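Stenside workshop notebook — arm and hand build
4/10/24

Arm back on its base this morning after the wrist was re-pinned. Noreen Lodhi had the wrist cable out on the bench and found the strain relief had worked loose again, so it now has a second clip further up. Hand is plugged in, all fingers answer.

Wrist sensor: still dropping out when the forearm rolls past 98 degrees. Swapped the short lead for the longer one from the Ridgeway box and ran the roll 7 times with no dropout. Leaving the old lead in the faulty bin, labelled.

Speed limit set to 100 in the config file for anything near the rack. It was 2000 from the free-air tests and I don't want that colour-coded "fast" profile loading by mistake, so I moved it to its own folder. If you start Vaner from the old shortcut it will still look for it and throw an error. Ignore the error or fix the shortcut.

Card rack: cardboard organiser is good enough for now. It slides if the fingers catch a divider. Tried tape under the back corners, which held but left the rack a bit skewed, and the taught positions were off afterwards. Retaught the front slot and the middle row. Rear row still to do — the elbow gets close to its limit there and I want to shift the base before saving anything.

Grip on the cards is better with the glove on. Without it the fingertips polish the card and it turns in the grip.

To do:
Shift base, re-zero, teach rear row
Order more clips from Stilia
Write down the homing sequence properly
Charge the handheld remote overnight

Resetting the cards by hand between runs, hand and rack as they are now.

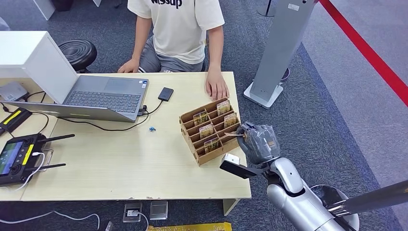
Do the taught positions need redoing every time the rack is moved?
Only if it has turned. For a straight slide, change the rack offset in the config and check one slot at low speed before running the rest.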